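Muvwood Home Recording Guides
Home | Interfaces | Microphones | Session Guides | Support

Section 4: Setting up the Tundia interface for a band session

The box says you can be recording in minutes. Maybe, if you own one microphone and no drummer. Set aside an evening before the band turns up, and do the steps in the order given, whatever the quick-start card tells you.

These notes cover the Tundia eight-input interface with the Mulach recording software. They were written by Shabani Were after using both on a full album, and they differ in places from the printed manual.

4.1 Before you plug anything in

1. Turn off the interface, the monitors and the headphone amp.
2. Turn every input gain knob fully to the left. The knobs have no stop marks, so check each one by hand.
3. Make sure the 48V switch is out. It powers inputs 1 to 4 as a group, and you can't switch it for one channel alone.
4. Install the driver from the Tundia support page. Leave the disc in the box.

CAUTION: Don't send 48V to an old ribbon microphone. The manual says "most modern ribbons are protected." Most is a poor word to bet a borrowed microphone on.

4.2 Connecting and checking inputs

5. Connect the vocal microphone to input 1 and any room microphones to inputs 2 and 3.
6. Plug bass or electric guitar straight into input 5 and press the INST button. If the sound is thin and dull, the button is still out.
7. Power up the interface first and the monitors last. When you finish for the night, go the other way.
8. Ask the singer to sing the loudest part of the song, at full volume. Singers hold back at sound check and then get excited on the take.
9. Raise the gain until the loudest notes reach -12 on the Mulach meter. The manual suggests going hotter. At 24 bits there's nothing to gain from that, and clipping can't be fixed later.

Note: The green light on the front panel means only that a signal is present. It tells you very little about whether the signal is any good.

4.3 Setting the buffer

The buffer setting decides how long you wait between playing a note and hearing it back. Mulach offers an "Auto" setting, which on both computers we tried picked the largest buffer and left it there. Set it yourself.

10. Open Preferences, then Audio, then Buffer.
11. Choose 128 for recording. If you hear clicks, go to 256.
12. Change to 1024 when you start mixing. Delay no longer matters at that point and your plug-ins will need the room.

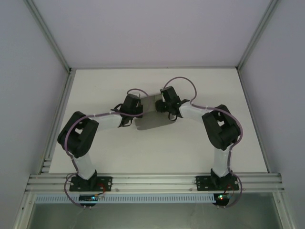 Can I skip the buffer settings if I use the direct monitor knob?

While you're tracking, mostly. Direct monitoring sends the input straight to the headphones, so the buffer has no effect on what the player hears. You lose any reverb or amp effects that Mulach adds, and singers tend to notice that first. Any software instrument still goes through the buffer, so a keyboard player will need step 11.

4.4 Headphone mixes

The interface has two headphone outputs. The sales page calls them "independent," but they share one mix and differ only in volume. For a second mix you need a separate headphone amp. We used the Chege, which cost 289 dollars and was worth most of it.

13. Run lines 3 and 4 from the back of the interface to the Chege inputs.
14. In Mulach, create a cue mix and send it to outputs 3-4.
15. Start with the click, the bass and the player's own part. Add others only when someone asks.
16. Keep the click low in the singer's headphones. It leaks into the vocal microphone, and a quiet ending will give it away.

CAUTION: Turn the headphone volume down before you open or close a session. Mulach can send a short, loud burst as it loads. The release notes have called this fixed twice – we still turn it down.

4.5 A test take

17. Record 20 seconds of the whole band, ending with a few bars of silence.
18. Listen to each track alone. Check for hum, rattles and the wrong microphone on the wrong channel.
19. If you hear hum on the guitar track only, try another cable, then another outlet. Leave the "Hum Repair" plug-in for last, as it takes some of the low end with it.
20. Save the session under a new name on a second drive. Autosave writes to the same drive as the original, so it won't help you if that drive fails.

If a channel is silent after all this, go back to step 2 and check that its gain knob was turned up again. Section 5 covers placing microphones on drums.

Filed under: Recording > Home Studio > Set-up Guides
Last revised Jun 27, 2019
Contact Muvwood | © 2019 Muvwood | Back to top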